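Robots learn the washing-up, slowly, at the Ekadari workshop

Feb 9, 2026

Anyone who has ever stood at the sink after a long day and wished that somebody, or something, else would get on with it may like to hear how things are going at Ekadari, the small automation firm that has spent the winter trying to teach its machines the kind of jobs most of us do without thinking. The short answer is that they are getting better, and that you should hang on to your rubber gloves for a while yet.

The firm opened its doors to neighbours and local shopkeepers last week, and a very friendly crowd turned up, filling the front room and most of the corridor (there was tea, and a good deal of cake, which may have helped). Hui-mei Mak, who leads the project, spent the best part of the afternoon answering questions, nearly all of which came down to the same one: can it do my chores yet?

"Some of them, on a good day, if you lay everything out nicely first," she told visitors. "People see a clip of an arm folding one towel and they think the ironing is next. I do understand it, I'd love that too. But your towel is a different towel, and it's on the floor behind the door."

The project, called Handumance, works through a list of 800 small tasks gathered from homes, cafés, shops and school science rooms. They are humble things for the most part: putting a lid on a tub, standing a cup upright, wiping a counter, turning tins so the labels face the front, returning a tube to its rack. Each is tried over and over on a plain table before anyone thinks of moving it somewhere busier.

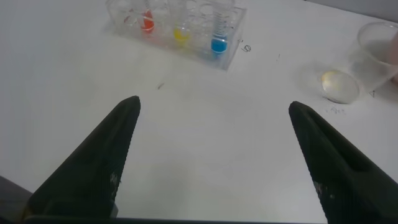

Clear plastic and glass are among the things the team grumbles about most, Ms Mak said, and anybody who has walked into a patio door will have some sympathy. A machine that copes perfectly well with a bright red mug can become quite lost when the mug is see-through, and thin things that tip over easily are harder again. She reckons a careful seven-year-old would still beat the best of her arms at clearing up after a science lesson, and would probably be quicker at it too, provided the child could be persuaded to start.

Shop work is a little further along. Makel, the household goods shop, let the team try a shelf-tidying arm in its stockroom last April, and has asked to have it back for a longer spell this year. The arm straightened 2,000 packets over the course of its stay, which sounds splendid until you learn that it went very slowly and had to be helped whenever a packet fell flat on its face. Staff grew rather fond of it all the same, and one of them still asks after it.

The bakery Takács is more doubtful. It was offered a trial with trays and bread baskets and has said no for now, on the grounds that mornings there are hectic enough already and nothing stays in the same place for long. Ms Mak said she thought that was entirely fair, and that she buys her rolls there regardless.

What about the home, then, where most of the visitors would dearly like some help? Loading a dishwasher is being worked on, though only with plates and bowls that the arm has met before. Making a bed is a long way off. Picking up socks, which came up more than any other chore during the afternoon, is possible in a tidy room, and several parents pointed out that a tidy room is hardly where the socks are.

Ms Mak would not be drawn on a date for any of it, or on what such a helper might cost, however kindly she was pressed. She did say that the next few months will go on gentler gripping and on learning what to do after a mistake, such as a spill or a dropped spoon, as that is the part people tend to manage without a second thought.

Ekadari hopes to hold another open afternoon in the spring. Shopkeepers who would like a job added to the list are invited to leave a note at the front desk.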